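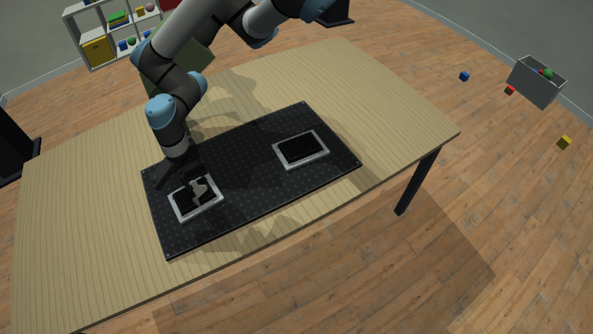 4. Setting quotas and snapshots on a shared volume

Search the manual
Enter a keyword
Go

This section covers user quotas and snapshot schedules on volumes managed by Plollen. Before you start, the volume must be formatted and mounted as described in Section 3. You need an account with the Storage Admin role. A Group Manager account can view the pages below but the Save button stays gray.

The examples use a volume named kettler on a server named clendine. Replace these with your own names.

4.1 Set a default quota

1. Sign in to the Plollen console and open Storage > Volumes.
2. Select the volume (kettler) and click Limits.
3. Under Default user quota, enter the size in gigabytes. The factory setting is 100.
4. Under Grace period, choose how long a user can stay over the limit before writes are blocked. Seven days suits most sites.
5. Click Save. The status line changes to Applying, then to Active.

Note: On a volume that already holds data, Plollen has to count existing files before the quota becomes active. Users can keep working during the count.

Caution: Do not restart the server while the status line reads Applying. If the count is interrupted, the quota database is marked stale and must be rebuilt with the command in 4.4.

4.2 Give one user a larger quota

1. On the Limits page, click Exceptions, then Add.
2. Type the user's login name. Display names are not accepted, so Daranee Srithong is entered as dsrithong.
3. Enter the new limit, for example 700.
4. Set an end date if the increase is temporary. When the date passes, the user goes back to the default quota and the grace period begins.
5. Click Add, then Save.

Exceptions do not carry over when a volume is renamed. Export the list first (Exceptions > Export) and import it again after the change.

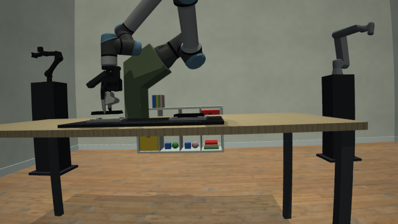 Robot arm and mount behind the long table.

4.3 Schedule snapshots

A snapshot records the state of the volume at one moment. It is stored on the same disks as the live data and does not replace a backup to another machine.

1. Open Storage > Snapshots and select the volume.
2. Click New schedule and give it a short name without spaces.
3. Choose Hourly, Daily or Weekly. For a weekly schedule, pick a day with light use, such as Saturday.
4. Set the start time. Times are in the server's time zone, shown in the upper right of the console.
5. In Keep, enter the number of snapshots to hold. When the number is reached, the oldest is deleted.
6. Click Enable.

The limit is 215 snapshots per volume, counting manual ones. If you run an hourly and a daily schedule together, add both Keep values and leave room for manual snapshots. At the limit, scheduled snapshots are skipped and event 2,757 is written to the log.

Caution: Space held by snapshots is not charged to any user's quota. A volume can fill up even when every user is under the limit. Check Reserved space on the same page after the first week.

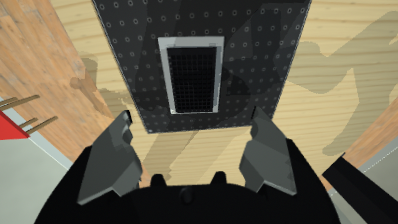
Locked snapshots are not deleted by the schedule. To lock one, select it in the list and click Hold. Clear the hold when you are done with it, or the space will never be returned.

4.4 Rebuild a stale quota database

1. Ask users to close open files on the volume.
2. Log in to clendine at the command line as an administrator.
3. Run: plollen quota rebuild kettler
4. Wait for the message "rebuild complete". Do not close the session.
5. Return to the Limits page and confirm that the status line reads Active.

If the rebuild stops with a read error, do not run it a second time. Save the log and contact Jevton support with the volume name and the console version.

Continue to Section 5, Replicating a volume to a second server.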